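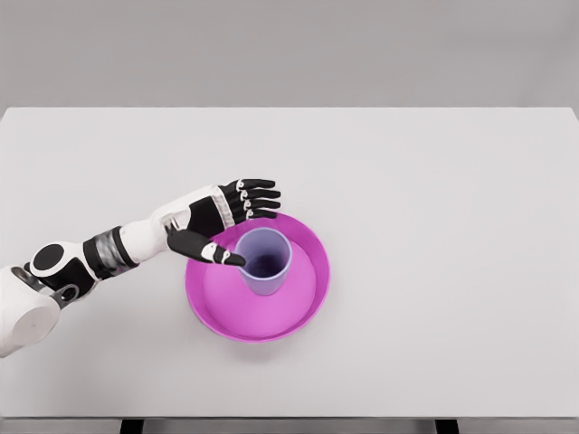

The simulated arm reaches for the cup on its pink plate, from the robotics club's tabletop world.

The robotics club at Admont has a new member this term, and it lives entirely inside a computer. Since August the club has been teaching a simulated arm, with a proper four-fingered hand and a thumb, to deal with a cup and a plate - and they are having a wonderful time doing it.

The project is called Yagi, and it is the work of nine students who meet at lunchtime and stay on after the last bell when they can get the room. They build the table, the crockery and the arm in software, write the instructions that move each joint, press go and then all lean in towards the same screen.

"You think picking up a cup is easy until you have to tell every finger where to go," says Tayla Katene, who leads the student team. "The thumb is the hard one. If it comes in too low it hits the plate, and if it comes in too high you just get a very polite wave over the top of the cup."

The task they have set themselves sounds simple enough. The hand has to come in over the rim of the plate, get its thumb on one side of the cup and its fingers on the other, close, lift, and put the cup down on the bare part of the table without tipping it. A run only counts if the cup ends up standing. Each attempt is given 40 seconds, and the students keep a log of every one, including the spectacular failures (there is a whole page headed "cup last seen heading for the wall").

Club teacher Yolandi Lekota says working in simulation has opened things up for students who were nervous of the workshop. "You can try a daft idea at ten past one, watch it go wrong, and have another go before the bell," she says. "I've got pupils arguing about wrist angles over their sandwiches. I couldn't be happier!"

The club has split into two groups for the next stage. One, which has named itself Clunik after the noise its members make whenever the hand bumps something, is working on the approach, so that the fingers arrive open and at the right height. The other, Plotent, draws the graphs, and has been plotting the path of the thumb over many runs to find out why it sometimes drifts to the left at the last moment. The two groups swap notes at the end of every session, not always quietly.

Next up is an inter-school challenge, where teams will be given a cup and plate in positions they have not seen beforehand and allowed two tries to make the move. The Admont students have been shifting their own plate to a new spot on the table before each practice run to get ready for it.

New members are welcome and no coding experience is needed. Come along to the computer room at 12.50 and bring your lunch - but please keep drinks away from the keyboards.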